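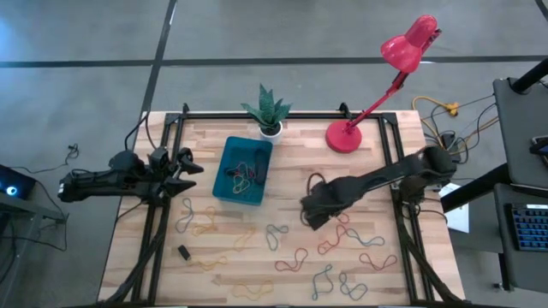

Afia Boateng
Communications Lead, Skendby Community Workshop

Skendby Opens Its Doors to Evening Learners With a New Season of Hands-On Classes

Skendby Community Workshop is starting its biggest season of evening classes yet this October, and we could not be happier to share the lineup! Fourteen courses are on the schedule, from bookbinding and chair caning to bicycle repair and basic upholstery, and every one of them is open to complete beginners.

The new season follows a year in which 523 people took at least one class at Skendby. Many of them came in wanting to fix a single thing (a wobbly stool, a torn coat lining, a lamp that had been sitting in the garage) and then signed up again for something they had never thought of trying. Our bookbinding group filled up twice. The Saturday sewing table got so lively that we are giving it a proper evening slot of its own.

"I love the first night of a class," said Afia Boateng, who also teaches the beginners' bookbinding course. "People are a little shy, they hold the needle as if it might bite, and by the second hour they're leaning over to see how their neighbor did the spine. I've taught it many times now and I still go home buzzing."

Classes run for six weeks, starting at 6:30 in the evening and finishing at 8:30, with a break for tea in the middle. Groups are kept to eight people so that everyone gets time with the instructor. Tools are provided for all courses. Most materials are included too, although the upholstery class asks learners to bring their own chair or footstool and to choose their own fabric before week three.

New this season is Mending at Home, built around the kind of repairs that pile up in a kitchen drawer. Learners will darn socks, replace zippers, glue ceramics and sharpen a kitchen knife safely. There is a whole evening on buttons, which sounds like a lot until you meet our button tin.

Also new is Paper and Print, a relaxed course in block printing, marbling and simple boxes. It was planned with Firnow, the stationery shop on Bristo Street, which is supplying the paper and will fill its front window with finished pieces at the end of the season. Firnow's staff have been wonderful to plan with, and they have already set aside a stack of offcuts for anyone who wants to practice between sessions.

Returning favorites include bicycle repair, now split into two levels. Level one covers punctures, brakes and chain care. Level two goes into gears and wheel truing, and is meant for people who have taken level one or who already do their own basic repairs. Chair caning is back as well, after a long break and a great many requests at the front desk.

The Subramaniam Fund, which supports adult learning in the neighborhood, is again covering the full cost of places for people who would find the fee hard to manage. There is at least one funded place in every course. Applying takes a short form and no paperwork, and the form can be filled in at the desk or over the phone. Please do ask, even if you aren't sure you qualify.

The workshop is on the ground floor, with step-free entry from the Bristo Street side and bike racks by the door. Instructors are glad to talk ahead of time about seating, lighting or anything else that would make an evening more comfortable.

Registration is open now at the Skendby front desk. Courses are filled in the order that forms come in, and a waiting list is kept for each one. Anyone who would like to look around first is welcome at our open evening in October, when instructors will be at their benches from 5:00 with samples, tools to try and plenty of cake.

Media inquiries: Afia Boateng, Communications Lead, Skendby Community Workshop. Interviews with instructors and visits to classes can be arranged through the front desk.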